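Help Wanted: Weekend Host at Cornus

We're a small furniture showroom with a big soft spot for people who like to chat, and we'd love some company on Saturday!

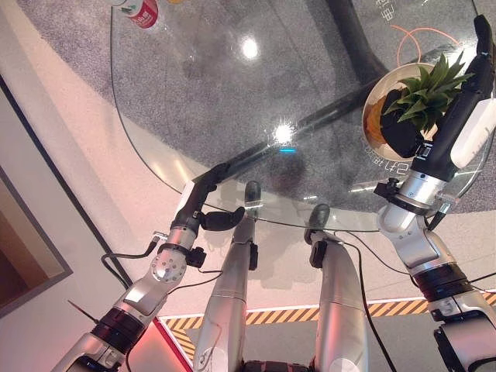 You'd greet folks, offer them a cold drink and let them wander for as long as they please.
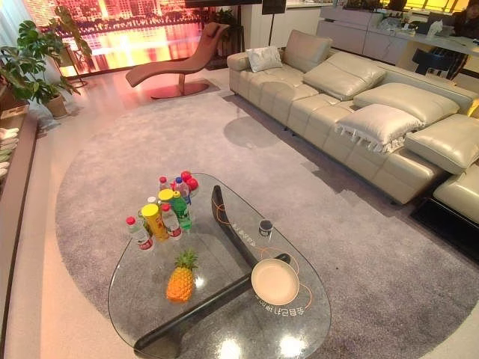
No sales background needed, just patience and a kind ear. Pay is $28 an hour, lunch included. 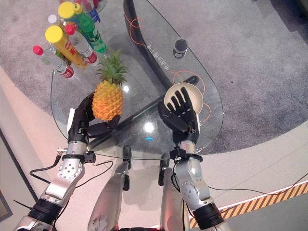 How to Apply

Drop a note to Minoru Hamada at the front desk, and tell us a little about yourself.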